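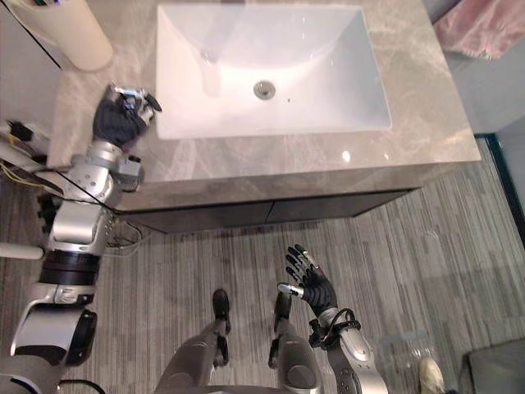 *Basin, second-floor bathroom, Stoton. Speck at issue is on the white, a little right of and below the drain.*

**Ticket 82: Mark on basin, slow drain, towel complaint**
Site: Stoton guest house
Opened: July 3, 2024
Status: open, against my wishes

**Reported**

Guest says the basin is "chipped", the water goes down slowly, and the pink towel is too far from the sink. Three complaints under one number, so I'll take them in order.

**1. The chip**

Very small, dark, and on the white part, where it could hardly do more damage to our reputation. From standing height it could be a chip, grit, mascara or a fly with poor judgement.

- Ran a fingernail over it. Slight bump, no hollow. Chips go in, so I am calling it a deposit.
- Warm water and washing-up liquid, soft cloth. No change.
- Bicarb paste, left on for 27 minutes (the kettle was involved). Paler at one side.
- Did not use the Kevik cream cleaner. Last February somebody used it on the worktop at Pirkham and left a dull patch the size of a saucer. The label says "suitable for most surfaces", and we seem to own the others.

Next step: plastic scraper, held flat, plenty of water. If it still won't shift, Barbosa can come out with the porcelain filler. Their call-out is £100 before they've put the bag down, so I'd like to be sure it's a hole first.

**2. Slow drain**

Filled the basin to about 2 inches and let it go. Slow at first, then slower. Lifted the plug and pulled out a quantity of hair that I won't be attaching to this ticket. Refilled, emptied, gone at a decent speed with a rude noise at the end.

Trap under the basin checked through the cupboard doors with a torch. Dry joints, no drips, one forgotten sponge. Sponge binned.

Closing this part. Please don't reopen it if the noise comes back. The noise is a sign of health.

**3. The towel**

It hangs at the right-hand end, past the worktop. I have tested the reach with wet hands and can confirm that a person of ordinary build gets there with a small lean. Moving the rail means drilling the grey wall, filling the old holes and matching the grey, and we have never matched a grey in this building.

Offered a hand towel on the worktop instead. Guest happy. Whoever does the room: keep it well back from the basin, or it will be on this list next week as "damp".

**Also noted**

The cream pot to the left of the basin can stay, but please lift it when wiping down. The last one left a ring, and the ring had its own ticket.

**Outstanding**

- [ ] Scraper on the speck
- [ ] Barbosa, only if the scraper fails
- [x] Drain
- [x] Towel
- [ ] Find out who keeps ordering the Kevik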